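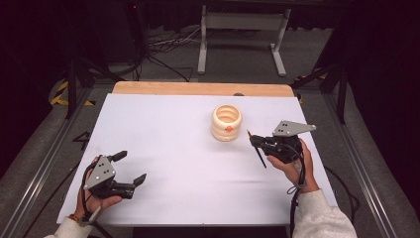

Liis Toom

I sold my Fernenero shares in July and I've been meaning to write about it ever since, partly because my sister keeps asking and partly because I'd like to stop going over it in my head at bedtime. I had put 2000 pounds in, which was a lot for me, back when coffee prices were creeping up and everyone on the Vosley forum was so cheerful about it. Then the Brazilian real slid, coffee slid with it, and I sat there for 3 months looking at the thing every morning before I'd even put the kettle on (never a good habit!).

In the end I came out 39 pounds down, dealing fees included, and I felt so much lighter that I went and bought a cake. The rest has gone into a plain savings account for now. I do still have my little holding in Brotia, mostly for the dividend, and I'm fond of it in a way you probably shouldn't be fond of a share. Several of you wrote to ask whether I'd buy into coffee again, and I might, but I'd want to understand the currency side a good deal better first. Book suggestions very welcome, the shorter the better.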